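Search reports and documents
Search
Reports > Retail grants > Skemden > Progress

Last updated 26 July 2024

Skemden Headwear Loyalty Scheme: second progress report

This report covers the period since the first grant payment in January. It sets out what has been done with the money, what is behind, and what we would like agreed before the next payment.

The scheme went live in both shops, Kincaid and Hadirden, and on the website. Customers collect points on hats, caps, scarves and gloves and spend them on items from a members' list. The tills in both shops run on Citel, the points software named in our application. The website was joined to it nine weeks later than planned. The delay was in matching old web accounts to new cards, where many people had used one email address in the shop and another online.

Membership stands at 224. Our target for this stage was lower, so we are ahead on sign-ups, though most have come through Kincaid. Hadirden has been slow. Its trade is more passing visitors in summer, and they do not see much point in joining. We have moved the sign-up cards from the window to the till there and will report on whether it helps.

Spending of points is weaker than sign-ups. The members' list opened with felt hats at 4,000 points, and that was set too high. Very few customers would reach it in a year of ordinary buying. We have since added smaller items such as hat brushes, sizing tape and knitted beanies, and kept the felt hats at the top for regular customers.

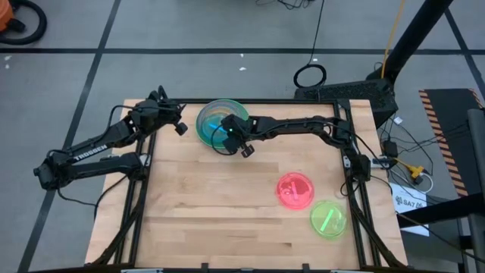

Returns caused a problem we had not planned for. When a hat was returned by post, the refund went through but the points stayed on the account. This has been put right for new orders. Older accounts are being checked by hand and any correction will be explained to the customer in writing before it is made. No points already spent will be claimed back.

Size information on the website has been rewritten as promised. Every hat now shows the measurement in centimetres next to small, medium or large, and the fitted caps have their own chart. Berets and bucket hats are still to do – the suppliers' sizes do not agree with each other and we are measuring stock ourselves.

Staff training is finished at Kincaid. At Hadirden 2 sessions are outstanding and will be held once the summer rota ends.

Spending is within budget overall. Printing cost more than expected because the first cards had the wrong web address and had to be redone. Software fees were lower, as the website started late. We ask that the underspend on fees be moved to printing – the total grant would not change.

Still to do in the next period:

Finish the beret and bucket hat sizes
Complete the check of older accounts
Send the first points statement to members
Review the members' list before the winter stock arrives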